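Comprei a licença do Pirngate em outubro, quase por impulso, e já gravei demonstrações suficientes com ele para ter opinião. Para quem não conhece: é um simulador com teleoperação por luva, feito para juntar exemplos de manipulação com mãos de vários dedos. Uso sozinha, à noite, para treinar uma política de arrumar louça (sim, eu sei, todo mundo faz louça).

## O que me ganhou

A luva! Vim do Rarkine, onde o polegar vivia atrasado em relação aos outros dedos, e a diferença é enorme. Calibro em 3 minutos e saio gravando. Dá para refazer só o trecho final de um episódio sem jogar fora o resto, coisa que eu pedia aos céus desde o ano passado.

A exportação também é boa. Saem juntos os ângulos das juntas, a pose do pulso e a câmera, tudo com o mesmo relógio. Meu conjunto está em 1.616 episódios e o carregador abriu tudo de primeira.

## O que me irrita

O contato com objeto leve. Copo de plástico escorrega por qualquer coisinha, e tive que descartar 278 tentativas até entender que o atrito padrão era baixo demais. O Haruto Higuchi, que mantém o fórum de usuários, me passou os valores dele e melhorou bastante, mas isso devia vir pronto, né?

E o sorteio de posições é preguiçoso: deixa o copo quase sempre do mesmo lado do escorredor. Acabei escrevendo o meu.

## Uma tarefa típica

O cenário que mais gravo é o do escorredor de madeira vazio com um copo azul-claro do lado, em pé na mesa branca. A mão chega por cima, dedos esticados sobre a borda, polegar para baixo. É nessa aproximação que eu capricho, devagar mesmo, porque exemplo apressado ensina a política a dar tapa no copo. 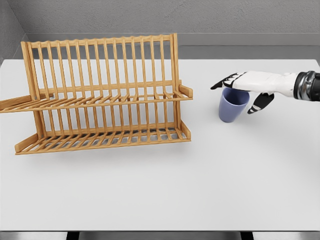 ## Vale a pena?

Para mão de vários dedos, vale. Se você usa garra simples, o Nurell resolve e custa menos. Faço sessões de 40 episódios e paro, senão o pulso reclama (o meu, de verdade). Só falta arrumarem esse atrito na próxima versão.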